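Lumville Shared Office Seating Inventory
Data card, revision 4
Last updated: 22 November 2023

Summary

The Lumville seating inventory records the office chairs in use on the shared work floor. It is maintained by Kowalchuk Interiors and is intended for planning repairs, replacements and room changes. The current release contains 47 entries, one for each chair.

Contents

Each entry gives the chair's inventory number, its usual room, the type of back, the presence of a headrest, the type of armrests, the base, and a condition grade from 1 to 6. Loose items kept on a chair, such as cushions and soft toys, are noted under "remarks" and do not affect the grade.

Back and headrest are recorded separately. A mesh back with a tall headrest is entered as type M-H, and the weave is graded apart from the border that holds it. Armrests are graded on padding only.
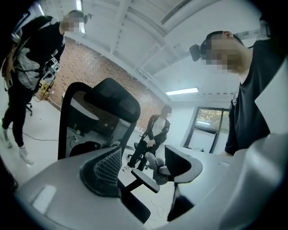
Cumell, writing on the October release, asked that headrests be given a grade of their own. The present form has one field for the whole back, and a chair with sound mesh and a worn headrest receives the lower mark. The request has been accepted for revision 5 — until then, the difference should be written under "remarks."

Collection

Chairs were inspected in place during working hours. Inspection of the full floor took around 7 days. Chairs moved between rooms in that period are listed under the room where they were first inspected.

Known limitations

Purchase dates are missing for chairs acquired before the Plumix refit. Seat height ranges were copied from supplier sheets and have not been measured. Stools and folding chairs are outside the scope of the inventory.

Use

The inventory may be copied within Lumville for planning purposes. Corrections should quote the inventory number and the revision.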